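Kamach gripper build – progress report to Alerex
28 September 2018

Hi Themis,

Second report on the grant, and it's a happier one than April's! Orestis Sfakianakis and I have had the Ellbridge workshop most evenings this month, and both hand-held grippers are now built, wired and picking things up. Yes, both – I know I promised you one by now and the other by Christmas, but once the left one closed properly we got carried away and just kept going.

The big change since April is the jaws. The first set was too smooth and anything round shot straight out of them (we lost a ping-pong ball behind the compressor and it's still there). Orestis redrew them with more of an angle, we printed three versions, and the last one is what we're using. I've also moved the cables so they leave at the back and run down past the wrist, which is a lot less annoying when you're reaching over a bin.
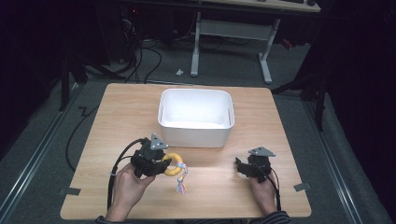

Left gripper on the yellow ring, right one open, white bin behind.

The ring with the tassel has become my favorite test piece. It's curved, so you have to come at it from the side, and the braided bit swings about and gets in the way. We've done 51 tries with it so far and I've written every one down in the notebook, bad ones included. Most of the drops happen when I rush the close – Orestis is steadier than me, which he mentions a lot.

Money: we've spent 3,460 of the grant, mostly on motors and the marker plates for the tops. The Skinner invoice for spare cable isn't in that yet. I'll send it over when it turns up.

Still to do: the right trigger sticks when you let go slowly, and I want a softer pad inside the jaws before we try anything breakable. After that it's a proper run with 9 different objects, same table, both of us taking turns. Could you let me know if you still want to come by and have a go yourself? Evenings are best, and the side door is the one that opens.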